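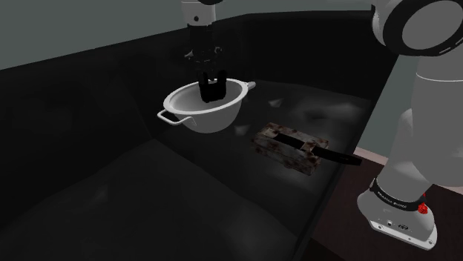

Fig. 1. A bowl with a wide rim and a wire-like side handle.

Course: Household Objects and Their Trade, 1850 to 1950
Handout 4 — Enameled ware and the small workshop
Prepared by Eugénie Pruvost, revised 11/08/2013

1. What we did last time

In the last lecture we spoke about tinned copper and why it went out of the ordinary kitchen. The main point to keep is the price of re-tinning. A copper pot had to go back to the tinner again and again, and a family without much money could not follow this rhythm. Please read your notes again before you start this handout, I will not repeat the part on copper prices.

2. What enamel is

Enamel is a glass. It is ground to a powder, mixed with water and clay, put on a sheet of iron or steel, and fired. Usually there are two coats. The ground coat holds to the metal and is dark. The cover coat gives the color. If the two coats and the metal do not shrink in the same way when they cool, the surface cracks or jumps off in small plates. The workers in Tudov called this "fish scale", and the term is still used in the trade.

Chipping is a different problem. It comes from a blow, and it begins most often at the rim or where a handle is fixed, so these are the first places a collector looks at.

3. The Tudov workshop

Our main case is the Amimik workshop in Tudov. We are lucky with the sources: the account book survives for 19 years, with only a few pages missing. In the first complete year the shop sold 351 pieces, nearly all of them basins and milk cans. In the last year of the book the number is 3536. The number of workers did not grow in the same proportion, and you should ask yourself why. Part of the answer is in the pressing of the sheet. In the beginning the bodies were made by hand from several parts and then joined. Later the shop bought pressed bodies from Brirkau and did only the enameling, the firing and the handles.

This matters for the word "workshop". Can we still call it so when the body comes from another town? Leclerc, in the article you have in the reader, says no. I am less sure — the firing was the difficult work, and it stayed in Tudov.

4. How the ware was sold

Three channels are visible in the book: the market, the traveling seller, and from the second ledger also the printed catalog. The catalog was printed in 3000 copies, which is a lot for a town of this size. The traveling sellers took goods on credit and paid in September, after the harvest. Unpaid sums are marked with a small cross in the margin.

Be careful with the catalog names. The same object can be a "strainer" on one page and a "kitchen basin, pierced" on another.

5. For next time

Read Leclerc, the first half only. Write one page on this problem: does the growth in sales show that enamel became cheaper, or that the sellers reached more villages? Use the account book tables. Bring also one catalog entry you find unclear, we will discuss them together.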